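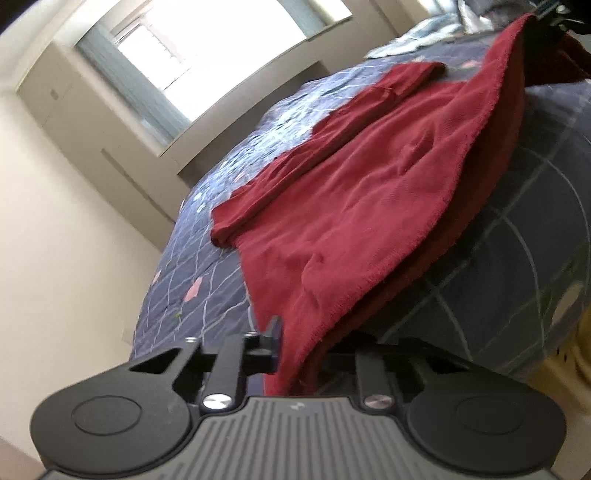
Monday, late. I gave in and tried the folding method from the Prillex booklet, the one that came free with the drawer dividers. Seven steps for a top. I have been folding tops since I was a kid and I have never once needed seven steps, but I paid for the dividers so I suppose I owe the booklet an evening.

Started with the red one, on the bed, because the booklet says a flat firm surface and the bed is the only surface I own that is big enough. It is not firm. Step one is "smooth the garment outward from the center until it rests flat." Well. A soft red knit on a patterned sheet does what it likes. There was a pucker low down that came back every time I pushed it out, and the long edge with the fuzzy seam kept lifting. The person in the booklet's drawings is folding something that looks like cardboard.

Step two, sleeve along the side of the body. Fine, that's what I do anyway. Step three wants the bottom brought up by one third, and who measures a third of a sweater? I guessed. By step five I had a lump that was thicker at one end, and by seven it was supposed to stand up by itself. It stood up for as long as it took me to reach for the next one.

I am told on page 2 that the method will save me 73 hours a year. I would love to see how they got that. I don't spend 73 hours a year on folding, I'm fairly sure I don't spend 73 hours a year thinking about clothes in any form. Clornetti sold me the closet rods with the same kind of talk, and those bowed by spring.

Did four more after that. The gray T-shirts went better – thin cotton will put up with anything. The thick cardigan was hopeless and I hung it back up. In the drawer the folded ones do look neat, I'll give them that much, and I could see every color without digging. But I had that drawer half empty to begin with, so of course it looked neat. Ask me after laundry day.

Bedsheet needs changing too, now that I've been staring at it all evening. The dark blue hides everything and I think that is why I keep buying dark blue. The other set is still in the Flulport bag at the bottom of the closet and I want to wash it before it goes on, whatever the label says about being ready to use.

Left the red one on the chair. I'll wear it tomorrow, so there was no sense in putting it away. Half the pile is still waiting and I'm going to do it my own way, in thirds or not, with the radio on.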